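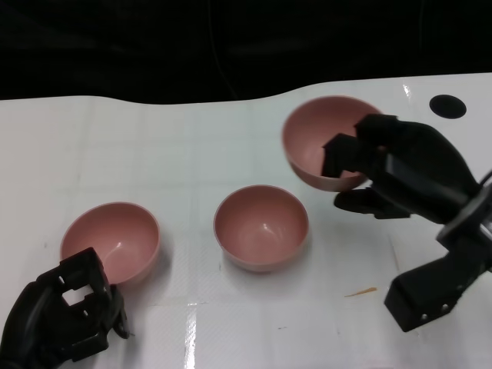
Notes from the staff meeting, Fleststead, Saturday, 8.30 start (more like 8.45 by the time the kettle was sorted). I'm typing these up from my own scribbles, so shout if I've got you wrong and I'll fix them before they go on the board. Present: early sorting shift, two from packing, the union rep, both supervisors, me taking notes. Apologies from nights, who had only just gone to bed.

## 1. Last time's minutes

Agreed, apart from the bit where I wrote that packing were "happy" with the new rota. Packing would like it known that they are not. Changed to "had heard about".

## 2. Where we are with the Karam

The supervisor went through it. The Karam is still on bowls and nothing else — picking them up, tilting them, getting them nested in a stack. Plates are next, then cups, but no date for either. Last week it was given 409 bowls to stack and we had to step in on 91 of those. I thought that was quite good! The general feeling was that it was quite good if you weren't the one stepping in.

Somebody asked whether a step-in counts as sorting work or machine work on the timesheet. Right now it goes down as neither, so people are doing it on top of their own trays. This went on for a while. We agreed that from Monday it gets its own line, and if you're called over you write it down, even if it's only for a minute.

The grip was the other thing. The Zolberg engineer wants us to write down what the fingers were doing when a bowl goes wrong (rim, side, underneath), because "it dropped it" doesn't give them much to work on. Fair enough, but we asked for a tick sheet. I'm drawing one up.

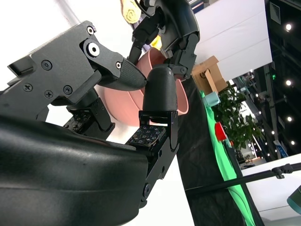
## 3. Jobs and hours

The one everyone came for. The supervisor said no hours are being cut on sorting before the summer shutdown, and the rep asked for that in writing. It's been promised in writing. What changes is who does what: two people per shift will be trained as cell minders, and the rest of sorting moves over to checking and hand wash for part of the day.

Points raised, in no particular order because that's how they were raised:

- Minding pays the same as sorting at the moment. The rep thinks it shouldn't, and will put that to Zolberg.
- Several of us like sorting because you can talk while you do it. Minding on your own for four hours sounds lonely, so can the stints be two hours? Supervisor will try it.
- Sore wrists are down for the people who've come off stacking. I'm one of them and I'm very glad of it.
- Can people say no to the training? Yes, and it won't be held against them. Minuted at the rep's request.

## 4. Visit to the other site

Four of us went over to see how they're getting on with theirs, and I was asked to tack my notes on here so they don't get lost. 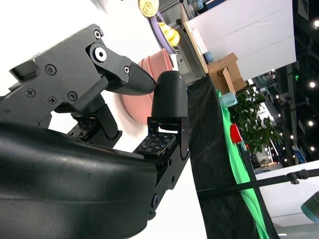

Trindton, July

They've been at it longer than us and they're a smaller crew. Their minders do two-hour stints already, swapping at the tea break, and they said they wouldn't go back to the long ones. They run 168 bowls before lunch as a check, same batch every day, so they can tell if it's having a bad morning or if it's the bowls.
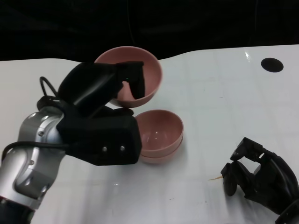 What I liked most was that the minders can stop it themselves and don't have to ring anyone first. At ours you still have to find a supervisor, and by then there's a queue of trays behind you. They also keep a notebook by the cell with 152 entries in it so far, some of them quite rude, and their engineer reads it every week and writes back underneath. We'd all like one of those.

Less good: the newer starters there have hardly done any sorting by hand, and when the cell is off for maintenance they're slow and a bit lost. Their supervisor said as much. We asked if we could keep one hand-sorting morning a week for everybody, and ours said she'd look at the rota.

## 5. Actions

- Tick sheet for drops — me
- Timesheet line for step-ins — supervisor
- Letter about hours — supervisor, copy to the rep
- Pay for minders — rep to raise with Zolberg
- Notebook and a pen on a string — packing offered

## 6. Any other business

The fridge. Please label things. Closed at 9.50, next one after the shutdown.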